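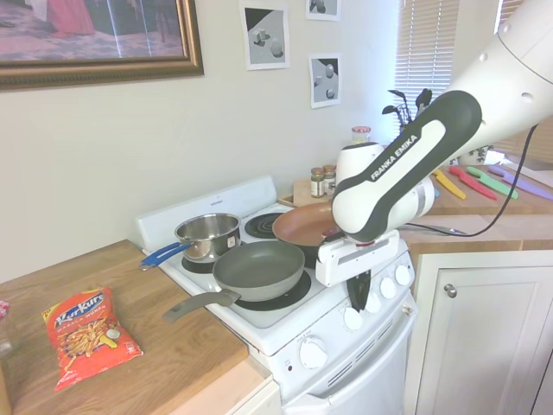 The Franka over the hob in the Grultwood kitchen, copper pan tilted up.

I'd been promising Miyuki Murakami I'd come and see the Grultwood workshop since last June, and on 14 March 2026 I finally got on the train to Cistdale and did it. It's a shared place, 19 members at the moment, in an old joinery behind the bus depot. Downstairs is all bandsaws and bikes. The robot lives upstairs, in the kitchen!

I had pictured a little hobby arm made of printed brackets, so walking in and finding a proper white Franka Emika leaning over the stove was a bit of a shock. They bought it second-hand between them and the build is everything round it: the mounting, the cabling, the fingers and a great heap of code that Chiến Văn has been writing in the evenings. He calls the whole thing Viltier and wouldn't tell me why.

The job they've set it is pan handling. Saucepan with the blue handle, grey frying pan, copper frying pan, each to be picked up and put on whichever ring you ask for. Sounds dull, doesn't it? I stood there for almost 2 hours and missed lunch. Chiến has the arm come down very slowly, and everyone goes quiet just before the gripper closes (me included, and I'd only been there ten minutes).

The grey one is the troublemaker, I'm told. Its long handle swings the weight about, and Oluwaseun Eze has been through several shapes of finger trying to stop it twisting. He had a shoebox of rejects and let me handle them - some smooth, some with ridges, one that looked chewed. The copper pan is everyone's favourite and gets picked for visitors.

I liked that it's still a kitchen. There are spice jars on a little chopping board behind the stove, a bright row of plastic knives on the worktop, a bag of Kurkure on the other side, and a very grand gold-framed picture on the wall. I asked if the plastic knives were next on the list and got a firm "maybe" from Oluwaseun. Chiến wants to do lids first. They had a proper argument about it while I drank my tea.

Miyuki showed me the logbook as well, an actual paper one. Run 142 was the last entry when I arrived, and next to a fair few of them somebody has written "handle!!" in red biro. The stop button gets its own page, with a list of who's been shown how to use it, and I had to sign that before I was allowed past the tape on the floor.

If you fancy going, visitors are welcome on Saturdays but do message first, as the stairs are steep and the room only takes a handful of people. The 48 bus stops right outside. Wear a jumper, the heating's hopeless. I've said I'll go back when they've sorted the lids, and Oluwaseun has promised me a go with the finger files.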